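Keeping a bathroom basin in order: notes on the one at Cukbridge

I have now had the use of the same rented bathroom in Cukbridge long enough to have opinions about it, and most of them concern the basin.
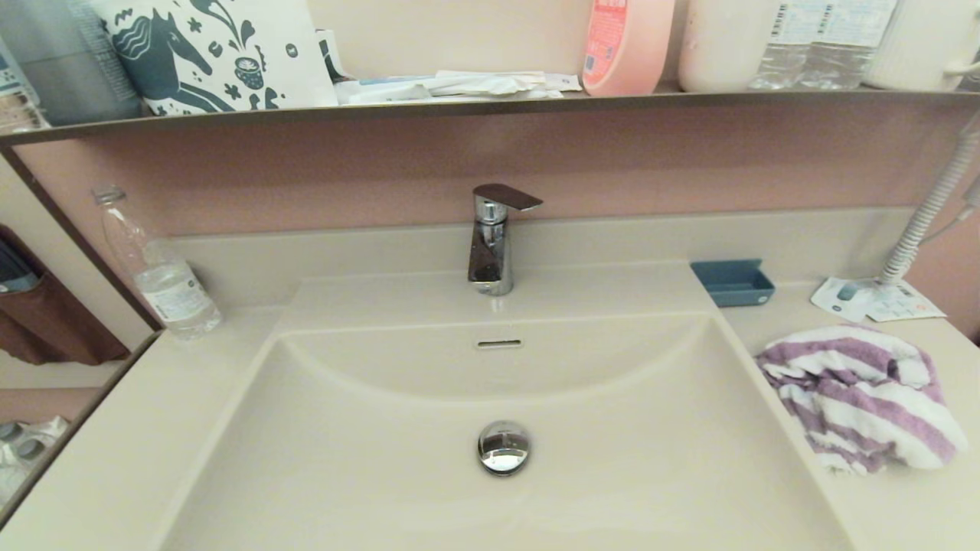
The trouble with a built-in basin of this type is the flat surface on either side. A pedestal basin gives you nowhere to put anything, so you put things elsewhere. A counter accepts whatever you are holding, and by the end of the week it has accepted a water bottle, a towel and a paper packet that was meant for the bin. The shelf above does the same job at a greater height. Mine runs the full width of the wall and I have filled it from one end to the other.

I keep a working rule, carried over from the flat in Hukberg, that the counter is for things touched every day and the shelf is for everything else. The soap dish qualifies for the counter. Paper packets do not, and neither do they really qualify for the shelf, where a pile of them has formed. Each was put down with the intention of sorting it later. The procedure I have settled on is to take the whole pile off at once, separate the empty wrappers from anything with contents, and return only the contents. Picking at it one packet at a time has never reduced it.

Water bottles are the second category. I drink from one, cap it, stand it down and open another the next morning. Two ended up side by side on the shelf and a third on the counter, and after a day or two there is no telling which was opened when. I have started writing the month on the label in biro, which is of limited use as it is always the same month. A better fix is one refillable bottle kept in the kitchen. I have ordered one from Pirihi, 700 ml, plain, no straw.

The towel is the third. A striped towel left over the edge of the basin dries slowly along the fold and gets splashed every time the tap is run hard. There is no rail within reach of the basin in this bathroom. I measured the clear wall beside the door and a 36 cm rail would fit with room for the fixings, so that is the next small job, subject to the landlord agreeing to two holes. Over-door hooks would avoid the holes but they rattle.

Cleaning, in the order I do it:

Clear the counter completely. Partial clearing means wiping round objects, and the ring under a soap dish stays where it is.

Empty and rinse the soap dish. A plastic one can be scrubbed with an old toothbrush under the warm tap.

Wipe the shelf before the counter, as dust and crumbs of powder fall downwards. The front edge needs its own pass with a folded cloth.

Wash the basin with a drop of washing-up liquid on a soft sponge. I gave up cream cleaner on basins some time ago. It works, but it also dulls chrome if it is left on and it takes a lot of rinsing.

Do the overflow slot. Most people miss it. A cotton bud gets behind the trim, and a jug of hot (not boiling) water poured slowly into the opening clears the channel behind.

Lift the pop-up stopper if yours comes out. Some unscrew, some pull straight up, some are held by a rod beneath and need a hand under the basin. Hair collects on the stem and is the usual reason for slow draining. Replace it and check that it seals by filling the basin to a couple of centimetres and leaving it for 5 minutes.

Dry the tap with a clean cloth, lever included. Limescale starts as drops left standing, and the water in Cukbridge is hard.

Mirror last, with a barely damp cloth, then a dry one.

Anything with a flex should be unplugged or switched off and moved well clear before any of this begins.

I looked at a set of stacking shelf boxes from Brornuvico and decided against them. They are opaque, so I would have to label them, and the deepest would overhang the shelf. A shallow open tray for the small items would do as much. The horse-patterned pouch already holds the bits that used to roll about, and I would sooner buy a second pouch than a system.

Next post: the cupboard under the stairs, once I can get the door open.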